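Stavbridge Market: what changes in September

16 June 2026

The market moves out of Bridge Street in September. We have had a lot of letters and calls since the decision was printed in the spring newsletter, many of them asking the same things, so this item covers what has been settled, what has not, and who to contact.

The move follows the survey that went out with last year's winter newsletter. We received 873 replies from residents and 199 from traders, including people who trade at other markets in the area and would like to come here. Residents were split on whether the market should leave Bridge Street. Most traders wanted to move, mainly for easier unloading. A fair number of people wrote that they did not mind where it was held as long as the fish van kept coming. It will. The van has a pitch at the new site and has asked for the same hours.

Stavbridge has held a market under its charter since 1466. The charter says that there shall be a market in the town but does not say which street it must be in, and it has been in Bridge Street only since the cattle pens were taken down. Before that it was in Church Row, and for a time it was split between the two, with butter and eggs at one end of town and everything else at the other.

The new site is the large paved area on the far side of the Ye, reached by the footbridge from Mill Lane or by road from the Dralidham side. It is level and has room for wider gangways between stalls than Bridge Street could ever give us. People using wheelchairs or pushing double buggies told us in the survey that they had stopped coming to the market for want of space, and several described having to turn back at the narrow part by the old bank. 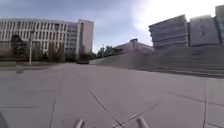 The paving at the new site, looking towards the large buildings.

Opening hours

The market will open at eight in the morning and close at 4 in the afternoon. That is an hour later at the closing end than now. Traders may begin setting up at six and must have vehicles off the site by half past seven. No vehicle may come back on until the market has closed, even if a trader has sold out and wants to go home early. We know this will be unpopular with the bakers. It was the one condition the insurers would not move on.

Winter hours will be looked at again after the first season. Traders selling hot food have asked whether they might stay on into the evening in December. There is no lighting plan for that yet and we would rather not promise it.

Pitches and fees

Every trader who holds a regular pitch in Bridge Street has been offered one at the new site. Letters went out last month. If you trade regularly and have not had a letter, please ring the market office before the end of this month, as pitches not taken up will go to the waiting list.

Pitches come in two sizes, single and double. The fee for a single pitch stays as it is for the first year. The fee for a double goes up slightly, and the new rate is in the letter. Casual pitches will still be let on the morning from the market office table, cash or card, in the order people arrive. There will be no casual doubles.

Traders must bring their own weights. The stalls in Bridge Street could be tied to the railings, and a few people have done so for years, but there is nothing suitable to tie to at the new site and tying to trees or street furniture will not be allowed. Each leg of a gazebo needs its own weight. Water containers are fine if they are full and properly strapped. Bricks in carrier bags are not, and anyone who uses them will be asked to take the cover down.

Waste is to be taken away by the trader. This is the present rule, though it has not been kept very well. Cardboard may be left flat in the cage by the market office table. Fish and meat waste must go home with the stall, as must cooking oil.

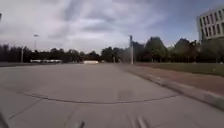 Getting there on foot

From the town centre the shortest way is down Mill Lane and across the footbridge. Allow ten minutes at an easy pace. The footbridge has a ramp at both ends. The ramp on the town side is steep for anyone pushing a wheelchair, and those who can manage it would do better to go round by the road bridge, where the pavement has dropped kerbs the whole way along.

We asked for the boards on the footbridge to be treated before the winter, since they get slippery under the willows. The work has been agreed but we do not have a date. If it has to be done while the bridge is shut, we have asked that it is not shut on a market day.

Signs will go up at the top of Mill Lane, outside the library and at the station. The wording has been kept short. Older finger posts still pointing to the market in Bridge Street will be taken down or painted over.

Getting there by bus

Wanon, who run the town bus, have agreed to extend the route over the road bridge on market days. The bus will run every half hour as it does now, but will carry on past the library stop and turn round at the new site before coming back. This adds a few minutes to each journey, and passengers going on to the hospital should allow for it.
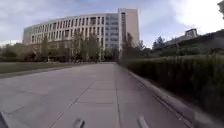
The stops between the station and the library are unchanged, and so are the fares. Bus passes will be valid to the new stop in the usual way, from the time they are valid everywhere else.

There will be a shelter at the new stop, though perhaps not in time for the first market. We have asked for one with a proper seat instead of the sloping perch put in at the library, which was the subject of more letters last year than any other item in this newsletter.

The Dralidham bus already passes the site and will now stop there on request. Put your hand out in good time, as drivers are not used to picking up on that stretch.

Coming by car

Parking is the part of the plan people like least. There is no public parking at the site. Blue badge holders may use the bays on the approach road, and these will be marked out over the summer. Everyone else is asked to use the station car park or the one behind the library and walk or take the bus. The first two hours at the library car park will be free on market mornings until the end of the year.

Please do not park in Mill Lane. Residents there have had a good deal of trouble with blocked drives during the summer fair, and the lane has to be kept clear for ambulances going to the nursing home. Traders' vans will be parked away from the market in the field by the rowing club, which has been let to us for the purpose. The field gate is narrow. Anyone with a long trailer should speak to the market office first.

Bicycles may be wheeled through the market but not ridden. We have asked for more stands. 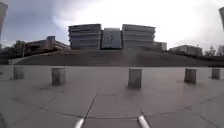 Concrete bollards on the plaza, with the embankment behind.

What happens to Bridge Street

The road will be open to traffic on market days for the first time in a good many years, and delivery times for the shops will change to match. Shopkeepers have had a separate letter. Some are worried about losing the passing trade the market brought, and others have told us they are looking forward to having their windows seen.

The craft stalls that stand under the town hall arches are not part of the charter market and will stay where they are. So will the plant sale in May and the Christmas tree stall. The egg stall has been offered both and has not yet decided.

Still to be settled

Toilets. The nearest public ones are those by the library, too far for many people. We are in discussion about hiring a unit for market days, and the cost will be reported in the next issue.

Music. Buskers need no permission in Bridge Street. The rule at the new site may be different and we are waiting for an answer. Amplified music will not be allowed in any case.

Dogs. They are welcome on a short lead, as now. We have had a request for a water bowl and will see that one is put out by the office table.

The market bell. Several people have asked whether it will still be rung at opening. The bell is fixed to the wall in Bridge Street and cannot easily be moved, and a handbell has been suggested. Views on this can be left at the library desk with any other comments on the move, or posted to the market office. Comments received before the end of July will be read before the final layout of the pitches is drawn up.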